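Hands wanted for gripper tests at Brorer!

I'm comparing 2 hand-held grippers, the Kuroda and the Skeltanis, and I need people who'll fold laundry with them for a couple of hours.

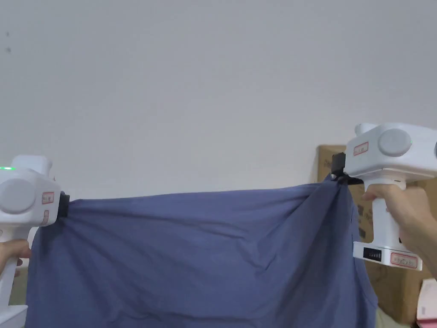

No robot experience needed, just patience with shirts. Sessions start at 9 in the morning all through June.

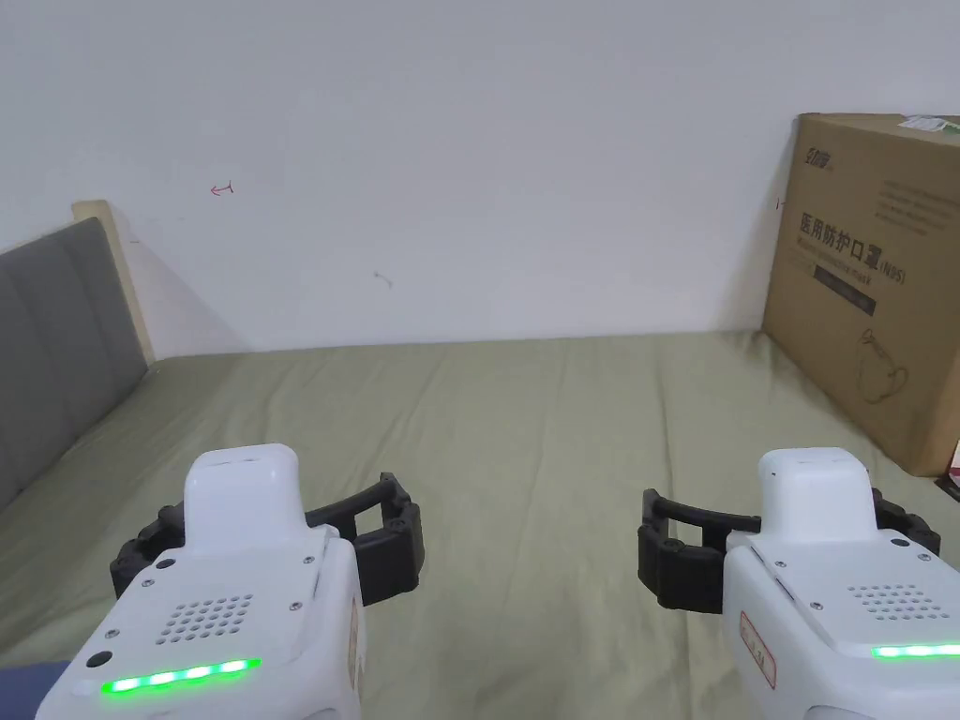 Pay is $300 for the full set. You'll work at a bed, one gripper in each hand, and I'll ask how your wrists feel (please be blunt!).

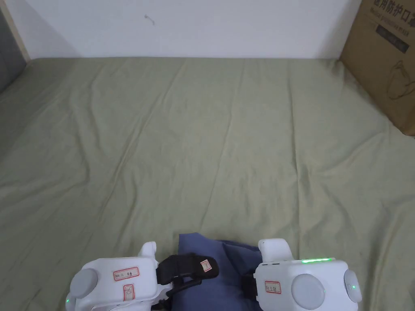
Left-handers, I'd especially love to hear from you. Write to me at the Graltari Street office, room 700.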